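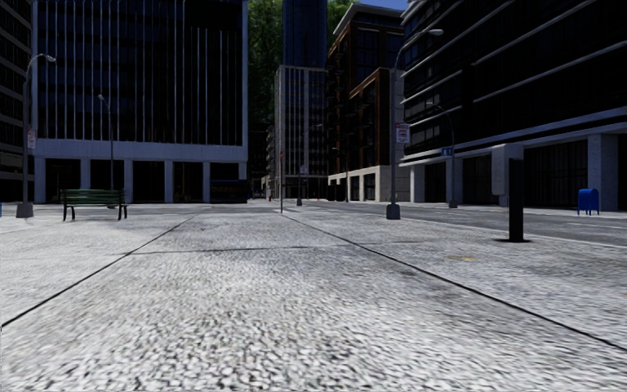

What changes for a courier crew when the sidewalk robots take over the short runs?

Mostly the walking. At Fakhoury, Lucero Alvarado's people used to cover every block on foot, and now they load, check in and handle the doors – the part customers remember anyway.

(Pause here. Thank Hanan Darwish for getting me invited, and for the coffee.)

Say a little about April, when we rehearsed the routes in the simulator, benches and lamp posts and all, and the couriers told us which entrances have heavy double doors. They knew so much we had never thought to ask! 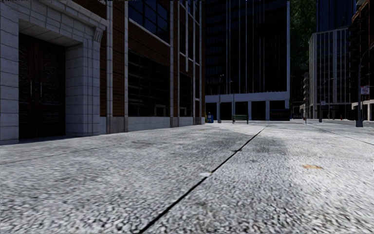
Hours and pay

Onden promised 2,000 paid training hours. Read the crew's letter, slowly.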